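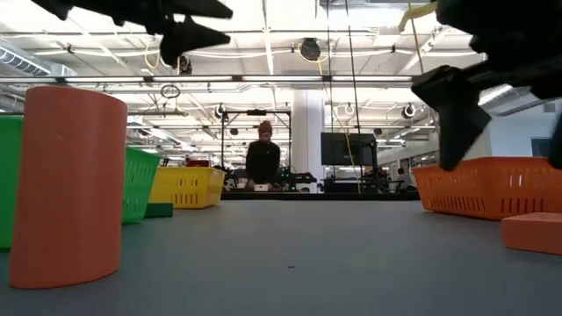 2 min read

Tristura Stacking Baskets, set of 5

Every household has a drawer, shelf or chair where things go to be dealt with later. Ours had grown to a whole landing by May, so we started selling baskets.

The Tristura is a plain plastic storage basket in green or yellow, with slotted sides and a thick rim you can get hold of. It holds batteries, socks, seed packets, the good scissors and whatever came with the blender. Empty ones nest inside each other. Full ones stack, up to a point, and you will find the point.

Each basket takes 5 kg. Wash it in warm soapy water and keep it off the hob. The dishwasher is fine on the top rack, though one customer in Lernham reports that hers came out "a bit more relaxed".

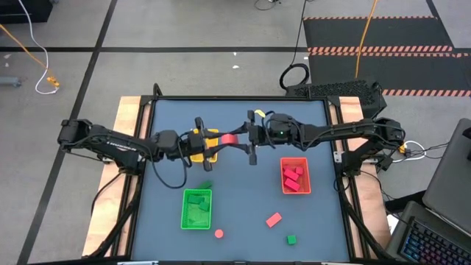 Small yellow basket, Tristura range.

Sets come in one colour or mixed. We can't do all green with one yellow, however nicely you ask. Labels are sold separately under the Rimiris name, 25 to a sheet, and the glue is stronger than you'd like.

Orders placed before 12 noon on Thursday leave the Lernham warehouse the same week. Returns are free if the basket is unused, and putting one sock in it counts as use.

Share 12 | Comments 5

We use cookies to remember your basket. Accept | Manage settings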